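Demonstration gathering (robot learning)

Demonstration gathering is the part of robot learning where a person makes the arms do a job, over and over, while everything gets recorded. The learning system later studies the recordings and tries to do the job by itself. I've spent a good chunk of my life on this, so I'm writing the entry the way I'd explain it over coffee!

One run through the job is called an episode. Blocks are the classic starter material, and a square of black tape on the table makes a fine target.

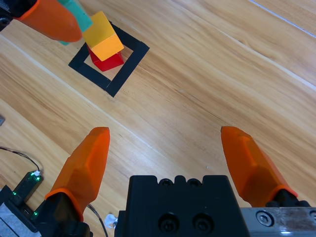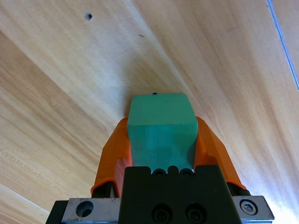
Wrist views from work with colored blocks, two orange fingers showing in each.

Krisztina Lengyel wrote in to say that I make episodes sound interchangeable, and that in her experience 70 careful ones with the blocks started in different spots taught her system more than 654 that all began the same way. She'd also like people to stop throwing out episodes where a grasp slips and gets corrected. I agree with her on the first point and mostly on the second — a recovery is worth keeping if the person doing it knew what they were after.

Camera placement

A camera at the wrist sees the fingers and whatever is between them, so it's great for the last little bit of a grasp. It's not so great for knowing where everything else on the table has gone (the arm turns, and so does the whole view). Most setups I know add a fixed camera too. With two arms you get a wrist view from each, and they need to share a clock or you'll be sorry later.

Sets and naming

In the Cular set we recorded in batches of 8, then reset the table and swapped who was driving. Bilal Daher pushed for a written note with every batch, and I grumbled, and now I do it everywhere — which block went first, which arm placed it, anything odd about the grip.

See also: teleoperation, imitation learning, episode labeling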